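Section 4: Setting up the Skalano under-sink water filter

Read this section before you open the cartridge. The box says the job takes 15 minutes. It may, if your shutoff valve turns freely and your cabinet is empty. Most people should set aside an evening.

What you need: an adjustable wrench, a bucket, two old towels, a flashlight, and the bag of fittings marked 3594. The bag also holds a plastic wrench. It fits the housing well enough but slips on everything else, and we would leave it in the bag.

4.1 Mounting the bracket

1. Clear the cabinet and wipe down the side wall.
2. Hold the bracket where you want it and check that you can still lower the housing straight down to change the cartridge.
3. Mark the two screw holes, drill, and fasten the bracket.

Note: The adhesive pads sold for this bracket claim to replace the screws. A full housing is heavy and cabinets get damp. Use the screws.

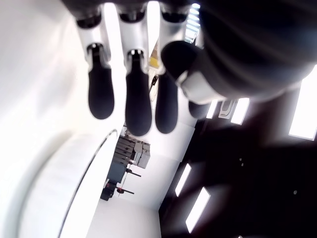
Hand-tightening causes more leaks than any other step, mainly because the phrase means something different to everyone who reads it. Turn the housing until it stops, then give it one more short push, and leave the wrench alone. Grip matters more than strength. The hand in the photo has matte black rubber at the fingertips, and a pair of rubber dish gloves will give you the same kind of surface to work with if your own fingers tend to slide on smooth plastic. If the housing still drips after that, the O-ring is probably twisted. More force won't fix a twisted O-ring.

4.2 Connecting the water

4. Close the cold water shutoff and open the faucet to let the pressure out.
5. Put the bucket under the line and disconnect it.
6. Push the blue tube into the port marked IN until you feel it seat. Tug it. If it comes out, trim the end square and try again.
7. Repeat with the white tube at the port marked OUT.
8. Open the shutoff slowly and watch every joint with the flashlight.

Caution: Do not connect the filter to the hot line. The cartridge is rated for cold water only.

Caution: Keep water pressure at or below 70 psi. If you don't know your pressure, borrow or buy a gauge. Guessing from how strong the shower feels tells you very little.
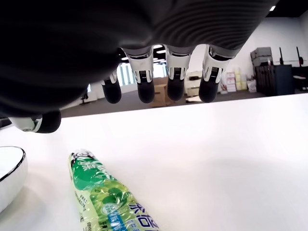

Do I need to flush a new cartridge if the water already looks clear?
Flush it anyway. Run cold water through the filter for 15 minutes and pour it down the drain. Clear water can still carry fine carbon dust, and you won't always see it in a glass.

4.3 Cartridges

The Wereo cartridge comes with the kit and is meant for taste and odor. The Ayaaba cartridge costs more and has a finer carbon block. Some people say they taste the difference. We suggest finishing the first one before you spend the money. Neither one softens water, whatever you may have read on a seller's page, and neither makes untreated well water safe to drink.

The Irkex reminder light is a timer. It doesn't measure your water, and it will turn red on schedule whether you have used the faucet every day or been away for a month. Go by the change date on the cartridge label, and change sooner if the flow drops – that usually means the block is full of sediment.

Note: Write the date on the cartridge before you install it. The label faces the wall once it is in.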